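FOR IMMEDIATE RELEASE
8/8/26

Ploritz to Open Handle Exchange for Forks and Hand Tools in Grastovberg

GRASTOVBERG - Ploritz, the household goods repair shop on Umness Street, will open a handle exchange this August. Residents can bring in forks and long-handled tools with worn or uncomfortable grips and try out other handles before deciding what to keep, swap or have refitted.

The exchange starts with a stock of 800 pieces of tableware and small tools. Most of it is everyday cutlery with colored handles, sold by the piece so that people can replace one missing fork without buying a full set. Visitors may mix colors as they like. Pieces go out on open tables where they can be picked up and compared, and colored mats and clear containers are on hand for sorting.

The second part of the stock is foam-handled tools. Foam grips wear out sooner than the metal parts they cover, and many tools are thrown away with years of use left in the head. Ploritz will refit foam on most straight and curved handles.

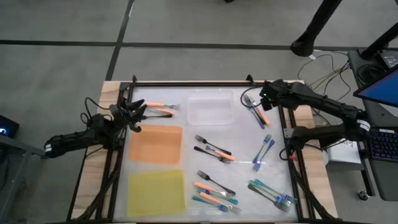
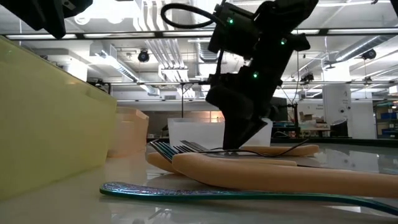 Top: forks with colored handles on the work table. Bottom: a tool with tan foam-covered handles and a metal head with thin tines.

Refitting takes 2 working days for a single item. Customers with a box of mixed cutlery can leave it at the counter and collect it sorted by handle color. Knives and electrical items are not accepted at this time.

The exchange is run together with Kuroda, a kitchen supply wholesaler in Grastovberg, which is providing the replacement handles. Kuroda will also take back metal parts that can't be reused.

The first 25 customers will have one item refitted at no charge. Ploritz expects to handle 1000 pieces by the end of the first season and will add serving spoons if there is demand.

Pieces should be clean when they are brought in. No appointment is needed for the exchange tables. Refitting orders are taken at the counter during regular shop hours.

Media contact: Ploritz front desk, Umness Street, Grastovberg

###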